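Folding a T-shirt. Sounds boring right? But there is a trick to it, and once you know the trick your drawer shuts all the way. Grown-ups will be amazed.

(Tandley Kids Pages, laundry week. Friday, July 5, 2024.)

## Why fold at all?

Cloth bends. That's what makes it comfy. It's made of threads, tiny ones, crossing over and looping round each other, and they slide about when you move. Great for climbing trees. But leave a shirt in a heap and the threads get squashed in funny places, and then you get wrinkles.

Folding puts the bends where YOU want them. Straight bends, only a few. Also it takes up less room. A scrunched shirt is mostly air! Press one down with your hand and feel it puff.

## Words to know

- **Hem**: the bottom edge, turned up and sewn so it doesn't fray.
- **Collar**: the part round your neck. Can be a floppy one or just a stretchy band.
- **Seam**: the line where two pieces of cloth are sewn together. Look down the side of your shirt, there's probably one there.
- **Crease**: a line left behind by a fold.

## First, get it flat

Most people rush this bit. Don't. You need a clean flat place, bigger than the shirt. Table, bed, even the floor if it's been swept.

Lay the shirt down. Front side facing the table. Find the collar, find the hem. Now smooth from the middle out to the edges, like you're petting a very flat cat.

One end often behaves before the other. The bottom of a shirt is just a straight edge so it lies down easy. The top has a collar and sleeves and extra layers, so it bunches up. Take a look at the red one: smooth straight hem, but bunched and folded up by the collar. That top part still needs work. 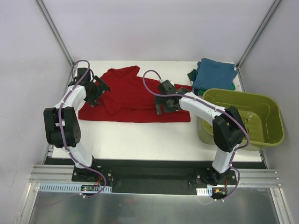

## Now fold it

1. Bring one side in toward the middle. Long straight fold, top to bottom.
2. Sleeve sticking out? Flip it back so it lies on the shirt.
3. Same again on the other side. You shuold have a tall skinny rectangle now.
4. Hem up to the collar. Half size!
5. Fold one more time if your drawer is small.

Wonky? Shake it out and go again. Shirts don't mind.

## Hold one, move one

Your hands have different jobs. One holds the cloth still, the other one moves it. If both pull at once the shirt slides off sideways and you get a triangle. Try pinching just the edge with your finger and thumb, dont grab a big fistful.

## Making a stack

Put folded shirts one on top of another, folded edges all facing the same way. Then you can slide one out without wrecking the pile. Biggest on the bottom works best. Thick things like sweaters go at the bottom too, they're heavy and they squish the thin ones flat.

## Try this

Get 2 shirts that are the same size. Fold one, scrunch the other. Put them side by side in a shoe box. Which one leaves more room? Now see how many folded ones fit before the lid won't close. Our best was 8, and they were little shirts so no fair.

Next week: socks, and where the other one goes.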